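Home Browse Topics A–Z Furniture and Interiors Random article

Bedside table

A bedside table, also called a nightstand or night table, is a small table or cabinet placed next to a bed. It holds things wanted during the night or on waking, such as a lamp, a glass of water, an alarm clock, spectacles or a book. Most have at least one drawer, and many have a cupboard or an open shelf underneath.

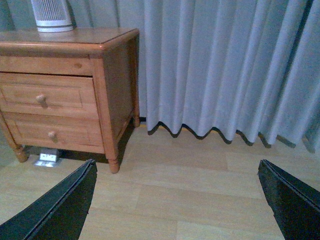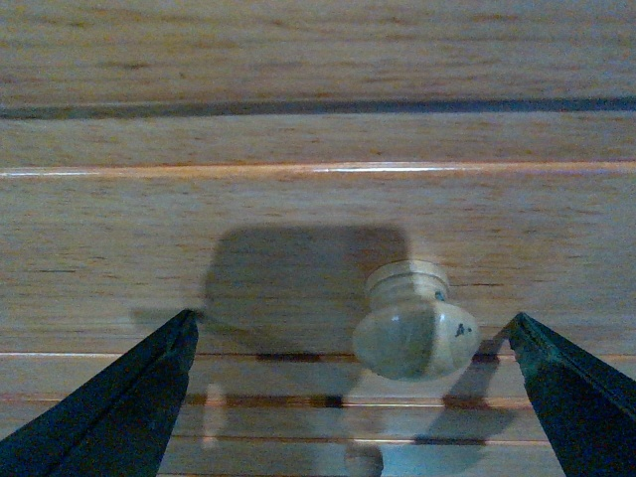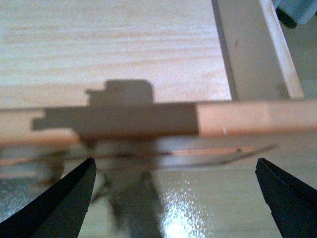 First picture: wooden nightstand with two drawers and two round knobs. Second: wood grain and grooves, close up. Third: a smooth wooden dowel.

History

Small cabinets for the bedroom became common in Europe during the eighteenth century. Before indoor plumbing, their main purpose was to hide a chamber pot, and the lower part was usually a cupboard with a door or a sliding tambour front. Some were made as commodes, with a pull-out seat. Marble tops were popular because they could be wiped clean.

As flush toilets spread through towns and then rural districts, the pot cupboard lost its purpose. Makers kept the overall size but replaced the cupboard with drawers. Matching pairs, sold with a bed and dresser as a bedroom suite, became usual in the twentieth century.

Construction

Solid timber tables are generally built as a carcass with a separate top. In frame-and-panel work, a thin panel sits in a groove cut in the surrounding rails and stiles, so that it can swell and shrink with the seasons without splitting. Drawer sides may be dovetailed, rebated or simply butted and nailed. Pine, oak, maple and rubberwood are widely used, along with veneered particleboard in cheaper ranges.

Older drawers run on wooden strips, which can be rubbed with candle wax if they stick. Newer ones are more often hung on metal slides. Knobs are normally held by a single screw driven from inside the drawer.

Height

The usual advice is to match the top of the table to the top of the mattress, or to set it slightly higher. In a 1998 survey of 236 households in the Arboleda district, the furniture historian Walter Grajales found that kitchen chairs and stools were the most common substitutes for a purpose-made table. Fedir Ostapchuk, a cabinetmaker at the Sindwood workshop, later drew on the survey for a low model with a single drawer, intended for beds without a box spring.

Regional names

"Bedside table" is the ordinary term in Australia and Britain. "Nightstand" and "night table" are both heard in Canada, and "end table" is sometimes used loosely, although it properly refers to a table beside a sofa.

See also: Chest of drawers; Commode; Washstand

Share 8 Comments 2

Contact us Copyright and reuse Back to top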